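Cerkavell - par de garras manuais para bancada

O par Cerkavell foi pensado para quem grava tarefas de manipulação à mesa e quer fazê-lo com calma e com regras claras - que, para nós, valem tanto como o próprio equipamento! Cada garra pesa 870 g, e por isso recomendamos sessões de 27 minutos no máximo, com uma boa pausa a seguir.

Antes de começar, prenda os cabos para que não passem por cima dos objetos, confirme a zona marcada no chão e pegue numa peça de cada vez, com a outra garra aberta e à espera.
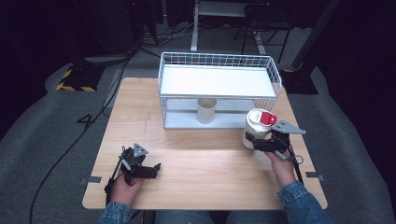
Vasanthi Naidu escreveu-nos a perguntar se a norma interna da Braltitz, que pede uma verificação da abertura dos dedos a cada 60 ciclos, não seria exagerada para objetos leves. Mantemos o conselho - é um gesto rápido, e com tampas e copos pequenos uma folga mínima já se nota.

Inclui guia de boas práticas em português e 4 pares de dedos de substituição.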